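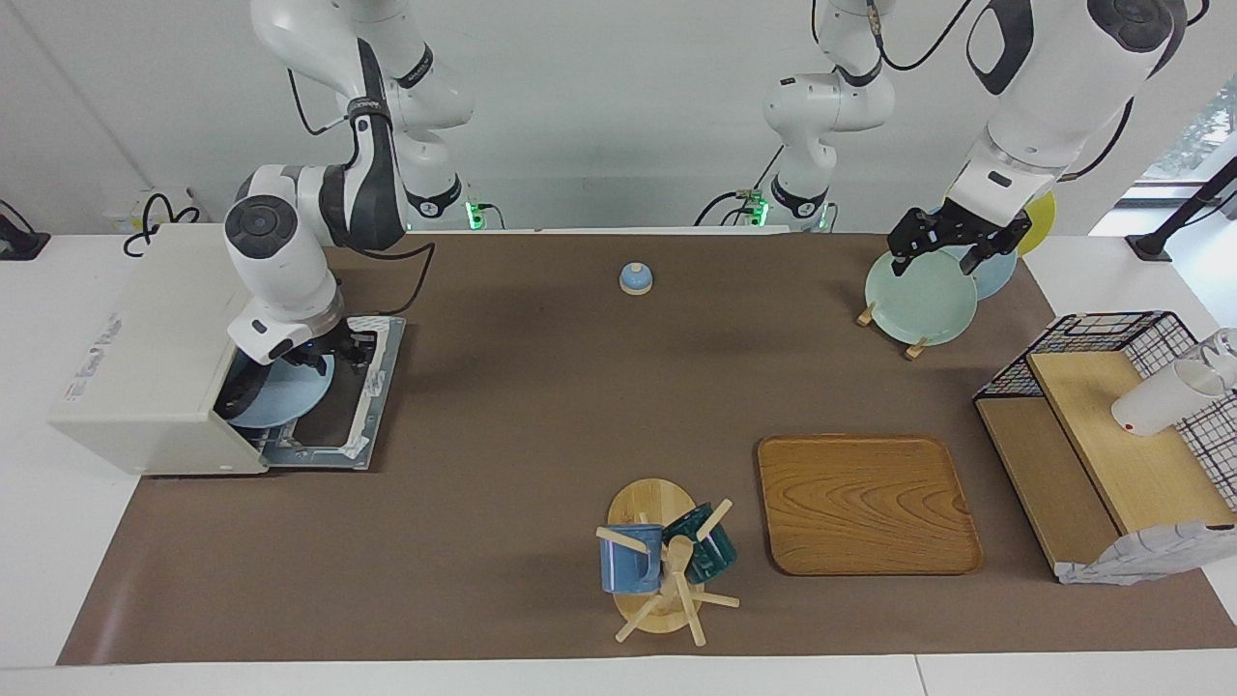

# How to budget for a two-arm tabletop robot setup

*2023-09-02*

If you're like me, you started by looking at the price of the arms, gulped, and then assumed the rest would be small change. Well, the rest is where my first budget went sideways, so let me walk you through the way I plan these purchases now (get yourself a coffee, I do go on a bit).

## Step 1: Write the chores down first

Before you open a single catalog, write out what you want the arms to do, in plain words. "Take a plate out of the stand." "Put a plate in the rack of the little dishwasher-type appliance." "Hang a mug on the tree." Each line tells you something about reach and grip, and you'll be surprised how often a cheaper gripper will do. Plain parallel grippers are fine for plate rims and door handles, and I'd start there.

## Step 2: Split the money into three pots

1. **Arms and grippers.** Get quotes for a pair, from at least two sellers. I asked Gestholm and Weltano, and the Weltano quote left out the power supplies, so read every line!
2. **Table, stands and cables.** I set aside $700. Clamps and stands eat more of this than you'd think, and you'll want longer cables than the ones in the box.
3. **Props.** I set aside $330 for dishes, racks, trays and small appliances.

Then keep $1000 back and don't touch it until December. Something will need replacing, and it's so much nicer when the money is already sitting there.

## Step 3: Shop for the props

This is the fun part! Buy ordinary kitchen things in different colors, so you can tell at a glance which plate went where. Matte mats are kinder to your cameras than a shiny bare tabletop. My mug tree and plate rack came from the Çınar housewares store, and I wish I'd bought two of each while I was there.

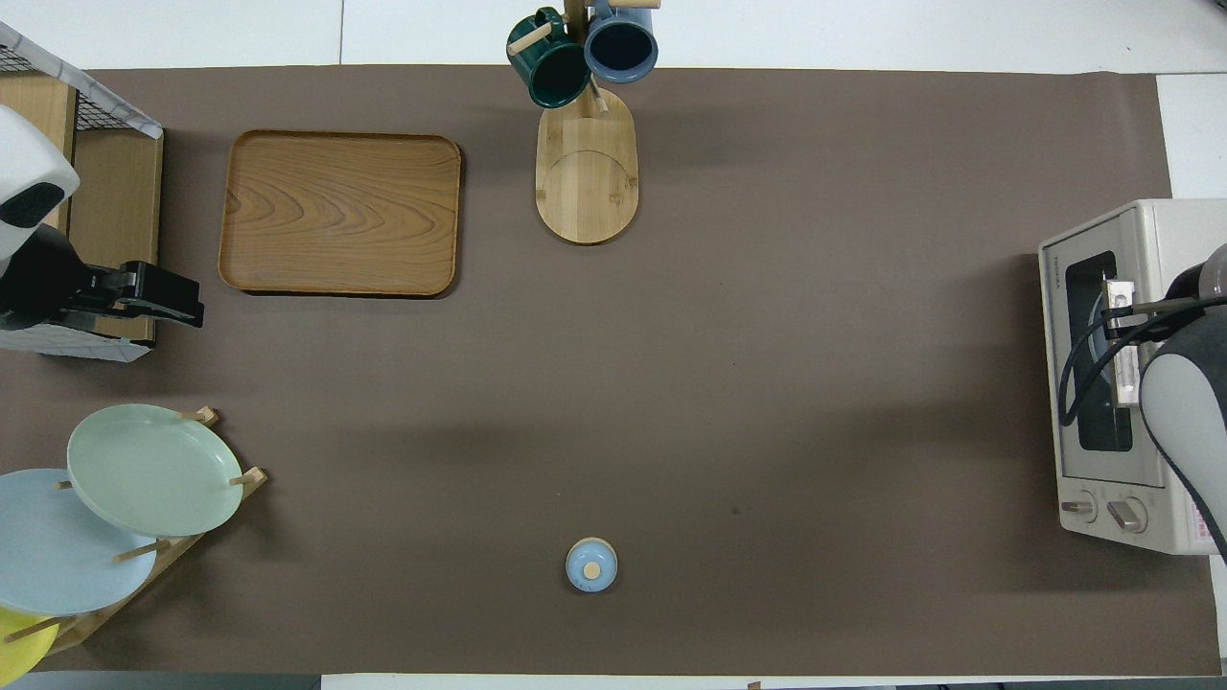 *Mugs on the tree, plates in the rack, and a gripper on the toaster oven door handle.*

For toaster ovens, look for a big, simple handle and knobs that stick out. I capped mine at $89, and I'd happily buy secondhand. Open and close the door a few times in the store before you pay, and walk away from anything stiff.

## Step 4: Draw the table to scale

Tape the outline on the floor, then set boxes down where the appliances will go. Leave room for an oven door to come all the way open, and for the arm that's pulling it. If it feels crowded with boxes, it'll be worse with two arms swinging over it, so plan on swapping appliances in and out.

## Step 5: Order in the right sequence

Order the arms first, as they had the longest wait, then the table and stands. Leave the props for last. Brurnow was the exception for me: their mounting plates are made to order, so send them your table drawing the same day you pay for the arms, and double-check the hole spacing before you hit send.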